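The Sorting Season

In August I took the evening work at Ellus, in the long hall behind the Clikik warehouse. I had no trade any more, and they wanted patient hands. The pay was fair. The task was to fold and sort clothes, but through two black arms, while the machine kept a record of every move I made.

They asked for 700 examples before the autumn. On my first night I made 30, and I was ashamed of most of them.

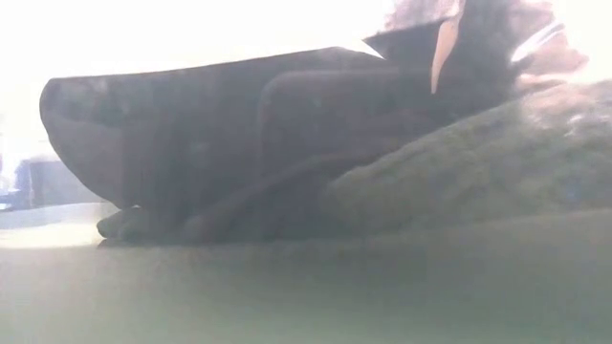
Station camera, evening shift

The supervisor told me that a bad example is also useful if it is marked as bad. I marked many. She came from Sibiya and spoke to the arms in her own language when they were slow — softly, like one speaks to a goat. I began to do the same in mine.
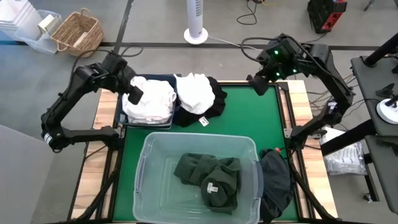 Words by Vinance
Evening operator and writer of short stories

The white things were the hardest for me. A white sleeve on another white sleeve has no edge, and I had to guess where one finished and the next one started. My mother could do it in the dark. She folded for a hotel for most of her life, and she never looked down at her hands, she looked at the window.

I thought of her when I pulled the handles. I made the left arm wait a little before it closed, as she used to wait. It was not in the instructions. I wondered if the machine would keep this pause, and if some day it would stand in a strange kitchen and hesitate over a shirt, and the people there would think that it was broken. 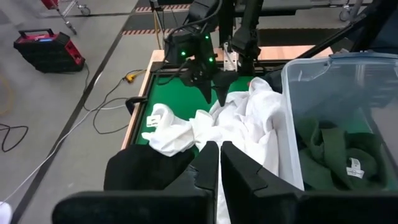 How long does one example take?
Mine took 90 seconds when the cloth was kind, and double that when a sleeve turned inside out.

By the third week I did not hear the arms any more. I heard the rain on the roof and the lorries from Clikik going out. At 2 in the morning the supervisor brought tea in paper cups, and we drank it standing up, with our backs to the table.

"Do you think it learns us?" I asked her.

"It learns the shirts," she said. Then she blew on her tea.

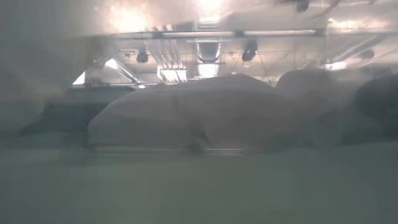
I wanted to tell her about the pause, but I was afraid that she would take those examples out. So I asked about Sibiya, and whether it rains there in August. She said it rains on everybody's washing. We put the cups in the bin and I went back to the handles, and I reached for the next sleeve.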